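Griltosel Extends Its Evening Walking Routes Through the Old Harbor District

19/09/2024

The Griltosel Visitor Office has announced an extension of its evening walking routes, adding two new sections through the old harbor district and the streets behind the covered market. The new sections are open to the public every evening until the end of the fall season. No ticket is required for self-guided visitors.

The routes were first marked out in June, when the office placed small numbered plates at street corners between the main station and the river. Visitors asked for a longer walk that would take in the quieter lanes near the water, where many of the older inns and workshops are found. The office reviewed these requests over the summer together with the Hurkora Neighborhood Association, which represents residents and shop owners on the east bank.

Two New Sections

The first of the two sections begins at Danzer Bridge and follows the river wall as far as the former customs building. It is level throughout and suitable for wheelchairs and strollers. Benches have been placed at regular points, and the lighting along the wall has been replaced with lower, warmer lamps at the request of residents.

The second section leaves the river at the customs building and climbs through Hurkora by way of the stone steps and Lantern Lane. It passes the association's meeting hall, a former dye house and several family-run inns before returning to the market. Visitors who cannot use the steps may take the marked detour along the tram line, which rejoins the route at the market gate.

Walked at an easy pace without stops, the two sections together take 55 minutes. The full route is now marked by 95 numbered plates, and a printed map in English is available free of charge at the station counter and at the tram stop beside Danzer Bridge.

Participating Inns

Twelve inns along the route have agreed to open their front rooms to walkers during the early evening hours. Tea is served at a fixed price, and guests are welcome to view the public rooms at no charge. Several of the inns have kept furniture and fittings made by local woodworkers, and short notes on the history of each house are provided at the door. Visitors are asked to keep to the ground floor, as upper floors are reserved for overnight guests.

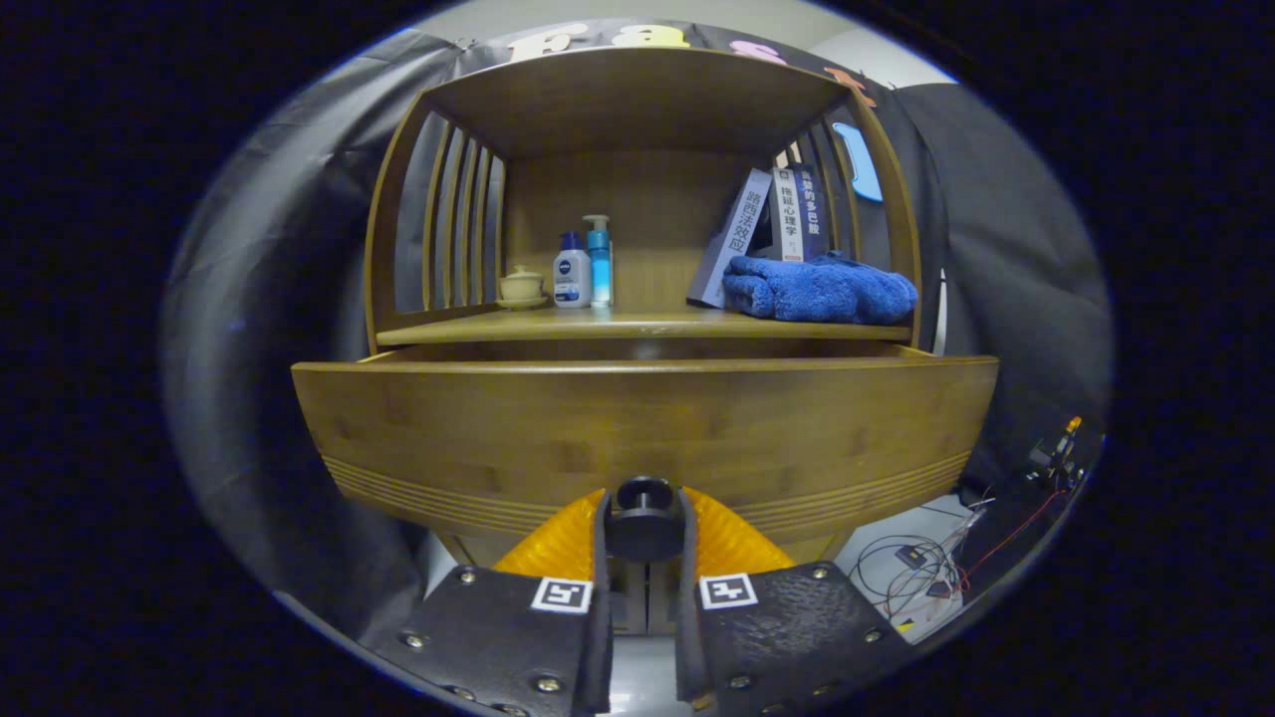
Guided Walks

Guided walks are offered by Rederon, the company that has managed the harbor boat tours in past seasons. Groups are limited to 12 persons and leave from the station counter. Advance registration is recommended and can be completed at the counter or by telephone up to the afternoon of the walk. Guides carry portable receivers so that commentary can be heard without raised voices in residential streets.

In the event of heavy rain or high water on the river, the section along the wall will be closed and guided groups will be taken through Hurkora only. Notices of closure will be posted at Danzer Bridge and at the station. Registered visitors who prefer to change their date may do so without a fee.

Requests to Visitors

Hurkora is a residential district, and the association asks all visitors to observe the following points. Please keep conversation low after dark, especially on Lantern Lane. Tripods may be used along the river wall but should not be set up on the steps or in doorways. Private gardens and courtyards are not part of the route unless a numbered plate is shown at the entrance. Trash should be taken back to the station or the market, where bins are provided.

Bicycles are not permitted on the steps at any time. They may be left free of charge in the racks behind the customs building.

The Visitor Office will accept written comments on the new sections until the end of the season. Comment cards are available at the station counter and at all participating inns, and may be returned at either place.

Griltosel Visitor Office, Public Information Section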